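March, evening

Zsolt Pálfi called after lunch and asked if I still thought the machines were years away from doing dishes. I said yes. He sent me the Neltell run so I'd have something to look at while we argued. It's all simulation, two white arms and a red bowl. The set has 876 runs and I watched 8 of them before my tea was gone.

The bowl is a shallow one with a ridged rim. One arm has the fingers at the rim and the other has nothing in it. I do the same job at the sink with one hand and don't think about it.

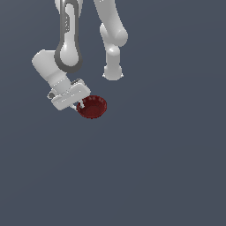
What I told Zsolt

Holding a bowl is a start. My sink has grease, a stuck pan and forks under the suds, and there's none of that in a plain gray nowhere. He said Rokent will have it on a real counter by summer. I said I'd believe it when it put away my cups.

He wants me to write up two pages on kitchen chores for Cadico. I said I would if they pay like last time. Need to find the old invoice.

Washed up after supper, roughly 2 loads in the rack. Left the pan to soak.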